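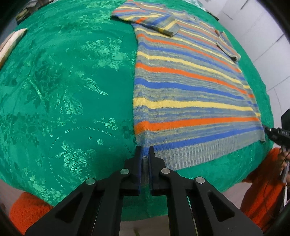

To: Prellum Knitters list
Subject: Re: Folding and storing the striped jumpers

On Sunday a list member in Rallville wrote:

> I've finished the short-sleeved one in the mottled grey-blue and pale
> yellow, with the yellow, orange and blue stripes. Two questions.
> 1. When I fold it the way I fold my shop-bought ones, the stripes
> on the front and back don't line up at the side. Is that my
> seaming, or the folding?
> 2. The neck edge is a bit wavy. It was flat on the needles. Should
> I pull it out and cast off again?
> I used 5 balls of the Prutden and have a bit left over.

On the first one, check it laid out flat before you blame the seam. Put it front side up on a bed or a table with a cloth on it, and pull the bottom corners out until the rib is straight. If the bands still step at the side, look at whether the back layer is just poking out past the front. Mine does that all the time. Take hold of the corner with both layers together and give it a small tug. If the stripes meet at the seam when you turn it over, the sewing is fine.

For folding I bring the sleeves in across the chest first, one at a time, flat, with the cuff pointing down towards the middle. Short sleeves like to bunch up at the armhole, so smooth them from the shoulder out. Then I fold the sides in by a third and bring the hem up to the neck in two goes. The rib goes on the inside. I don't hang anything knitted in this yarn — it grows.

On the wavy neck, I would leave it until you have washed and blocked it. Cotton blends relax a fair bit. If it still ruffles after that, the cast-off is probably too loose for the number of stitches. Go down a needle size and redo that one round. You won't need to touch the shoulders.

The leftover will do for mending. Wind a few metres of each colour onto a card and write the dye lot on it. The Zakaria pattern says 894 metres for the middle size and I used over that, but I made the body longer.

One more thing for anyone putting stripes away over winter: wash them first, even if they look clean. I keep mine in an old pillowcase with the open end folded under, and refold in May so the creases don't sit in the same spot.

If the side seam does turn out to be off, post how many rows you have in each band, front and back.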